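Clause 22

Skye Yule had been at Ulora nine weeks when they gave her the conformance file for the two-arm cell. It was February and the building's cooling went off at 6 p.m., so she read most of it at home, with her feet in a basin.

The standard was called Vitunix. It had been written by one person, Urbonaitė, who had since moved to the Kaunas office and answered messages once a day, at the end of ours. It ran to 54 clauses. Most of them concerned payload, joint speed and the distance a person should keep from a moving arm. Clause 22 concerned the table.

22. Objects that are not part of the task shall remain on the work surface, in the rear zone, for the duration of a run set. They shall not be tidied.

Skye read this twice and put a pencil mark beside it.

The run set for Civari, the client, was 3,000 cycles. A cycle began with the coloured blocks apart and finished with them in a row, and then they were spread out again for the next one. Two operators ran the arms. A third person, the observer, sat with a log sheet and recorded deviations by clause number. Skye was the observer.

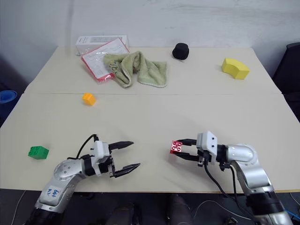
Her first sheet had seven deviations on it. Four were for jaw approach angle under clause 9, two were for a cable that hung lower than the drawing allowed, and the last was her own. She had leaned in during a cycle to straighten the towel. The operator on the right arm stopped, took his hands off the controls and waited for her to write it down.

"Which clause?" she said.

"Twenty-two."

She wrote 22. In the column for cause she wrote "observer", and in the column for corrective action she wrote "none required", then crossed that out and wrote "observer to sit further back".

She moved her chair. From there she could no longer read the joint markings, so she asked for them to be read aloud at the start of each block of cycles, and this was done.

That night she wrote to Urbonaitė. She kept it short. She asked what risk clause 22 was intended to control, and whether the rear zone could be cleared between run sets to save on re-measuring. She copied nobody in.

The reply was there at 7 a.m.

"The risk is that you will measure a clean table," it said. "Civari will not have one. See also clause 31. The rear zone may be changed between run sets if the change is recorded. It may not be improved."

Clause 31 said that a pass on a surface prepared for the purpose of passing was to be recorded as a fail.

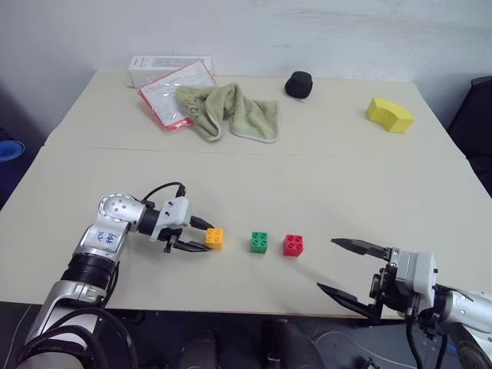

By the middle of the second week the deviations had dropped to one or two a sheet, and Skye had started to dislike the form. It had a box for each thing that went wrong and a single tick for everything else. An end state like orange-yellow, green, red, with the wider gap between the first two, got the same tick as an even row, because clause 14 said "in line" and gave no spacing. She began noting the gaps in the margin. The margin was not part of the record. The operators noticed and started asking what she had put.

She drafted an amendment to clause 14. It gave a maximum gap and a method for measuring it, and it took her four evenings. She sent it to Kaunas and to the quality lead at Civari, with the margin notes typed up as an appendix.

Civari replied first. They did not need even gaps. Their parts went into a tray, and the tray had its own slots. They thanked her for the thoroughness of the appendix and asked that it not be billed.

Urbonaitė's answer came the next morning. "Rejected as a requirement," it said. "Accepted as a note. You have described what a good operator does. Please do not make the adequate ones fail for it."

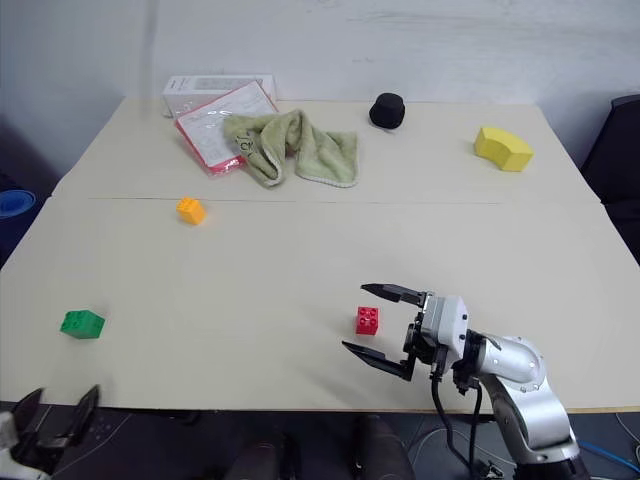
Note 14.1 went into the next revision. It said that observers may record spacing for information. It was in smaller type than the clause and had Skye's initials after it – S.Y., in brackets, the way the drawings office did it.

The run set closed on a night shift. The last cycle had a clause 9 on it, left arm, approach angle two degrees over. The operator asked if they could run one more to finish on a clean one. Skye looked through the file for anything that allowed it. She got as far as clause 31 and stopped looking.

"No," she said, and wrote down the nine.

She signed the sheet and put the time on it. The towel was where it had been. She went around the table the long way to get her bag.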